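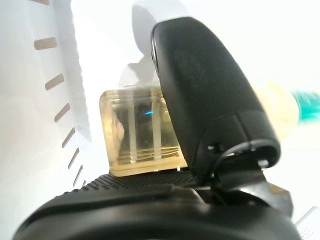

Wrist camera view, clear bottle on its side in the slotted bin.

Pesetti gripper kit: grip force and bottles lying down
Asked by Pramila Rana, January 16, 2021

We have the Pesetti two-finger kit on trial from Lotance. Upright bottles are fine. With a bottle lying down in a white slotted container, the finger covers a large part of the bottle in the wrist view and the pose estimate drifts toward the cap. Opening is set to 145 mm, firmware 8. Is this a mounting problem, or does the kit need a second camera? I have to tell Lotance whether we are keeping it.

Answer from Wai-kit Liao

Mostly mounting. The default bracket puts the camera too close to the finger plane. Lotance sells a 12 mm spacer, part of the service pack. Fit it, rerun hand-eye calibration, and take the pose image at standoff with the fingers fully open (165 mm on our unit). Do not update the pose during the final approach. A clear bottle against white gives poor edges whatever you do, so lower the exposure until the shoulder of the bottle stops washing out.

Answer from So-ying Shek

we sent ours back, the Kuo one is better

Answer from Tien-fu Lai

Agree on the spacer. Check the cable clearance at full wrist rotation afterward, ours rubbed. A second camera over the bin also works but the Pesetti software only takes one stream without the paid license.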